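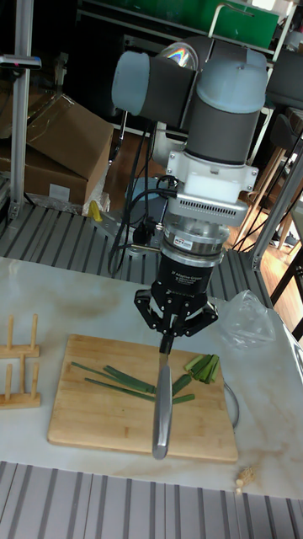 3. First use of the Oklow food dryer

Read Section 2 (Unpacking) before you start. The dryer must stand level on a hard surface, with at least 14 inches of clear space behind the rear vent. Do not place it on carpet or under a wall cabinet.

3.1 Cleaning and first run

1. Take out all trays and the drip sheet. Wash them by hand in warm water with dish soap.
2. Wipe the inside of the cabinet with a damp cloth. Do not spray water toward the fan.
3. Dry all parts and put the drip sheet back on the floor of the cabinet.
4. Close the door, turn the dial to High, and run the dryer empty for 35 minutes.

Note: A faint smell during the first run is normal. If you see smoke, unplug the dryer and contact the Vilberg service desk.

3.2 Preparing vegetables

1. Wash the vegetables and trim off any soft or bruised parts.
2. Cut them into even pieces. Thick pieces take longer, and pieces of mixed size will not finish together. 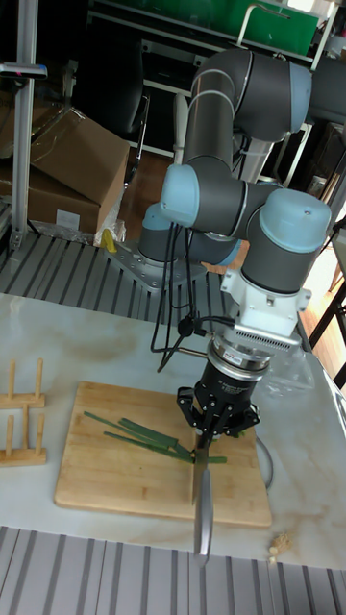
Kitchen knife and marble-patterned tabletop.

3. Blanch carrots, green beans and corn, then cool them in cold water. Onions, peppers and mushrooms can go in raw.
4. Pat everything dry with a clean towel.

CAUTION: Knives are sharp. Keep children away from the work area. 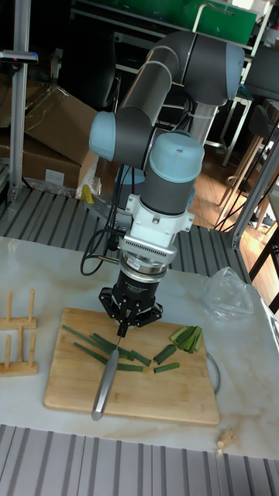

Blade against the cutting board, near the chopped vegetables.

3.3 Loading the trays

1. Spread the pieces in one layer. They should not overlap.
2. Slide the trays in from the bottom up until each one clicks.
3. If you are using the fine mesh liner (Leiva model only), lay it with the smooth side up.
4. Close the door and set the timer.

Most sliced vegetables need around 13 hours on Medium. Swap the top and bottom trays halfway through. Onions should be dried on their own, as the smell carries over to other foods. 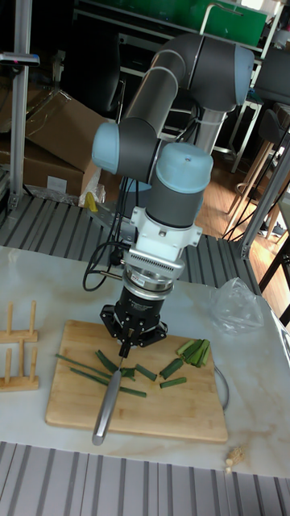
When the time is up, take a piece from each tray and let it cool before testing it. Carrots and beans should feel hard. Peppers and tomatoes should be leathery with no damp spots. If any piece is still soft in the middle, add one hour and test again.

Let the whole batch cool with the door open, then pack it in airtight jars. For storage times, see Section 5.

Revised March 11, 2022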